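Foro > Perros > Alimentación y salud
Tema: Las barritas dentales Prultier, ¿alguien ha notado algo?
170 visitas

mastinera_leon
Me han intentado vender otra vez las barritas dentales Prultier, y van tres veces desde marzo. Según la bolsa, "eliminan el sarro en 2 semanas". ¿Eliminan? El sarro es mineral pegado al diente. Mi veterinaria lo quita con ultrasonidos y el perro anestesiado, y me tengo que creer que una galleta de almidón hace lo mismo mientras el bicho se la traga en tres mordiscos. Que alguien me explique el mecanismo, porque en la web de Clultar, que es quien las distribuye, no viene.

galgo_y_medio
Pues a mi galga le huele mejor la boca. Se las doy por la noche desde hace un par de meses y la diferencia se nota. No digo que hagan milagros, pero tampoco es agua bendita.

mastinera_leon
Que huela mejor lo hace también una hoja de perejil. Yo pregunto por el sarro. ¿Le has levantado el labio y le has mirado las muelas de atrás? Ahí es donde se acumula, y ahí la barrita ni llega.

Y luego está lo del "ensayo con 1,000 perros", así, con la coma a la inglesa, que ni se han molestado en traducirlo. He escrito dos veces pidiendo el estudio. La primera me mandaron un folleto y la segunda un cupón de descuento.

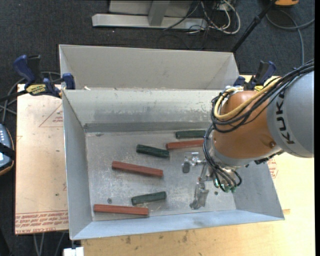
Kariuki opina que pedirle un ensayo publicado a una marca de chuches es pedir demasiado, y que lo mismo pasa con los collares, los champús y medio pienso del mercado. Que él se las da al suyo como premio y no le busca más vueltas.

teckel_gruñon
Como premio, perfecto, pero entonces que lo pongan en la bolsa y que cuesten lo que un premio. Y ojo con las calorías, que en un teckel una barrita diaria se nota en la báscula antes que en los dientes.

galgo_y_medio
Estáis todos muy seguros sin haberlas probado. Yo antes usaba las de Jesar y con esas sí que no vi nada.

mastinera_leon
Las probé un mes entero con el mastín. Las muelas, igual que antes, y la veterinaria le acabó haciendo la limpieza de todas formas. Cepillo y pasta enzimática, aunque dé pereza. Si Clultar me manda el estudio lo cuelgo aquí y me como mis palabras.

teckel_gruñon
¿La pasta la compras en la clínica o por internet? El mío sale corriendo con la de menta.

mastinera_leon
En la clínica, la de sabor a pollo. Empieza con el dedo, sin cepillo.

8 comentarios · 3 compartidos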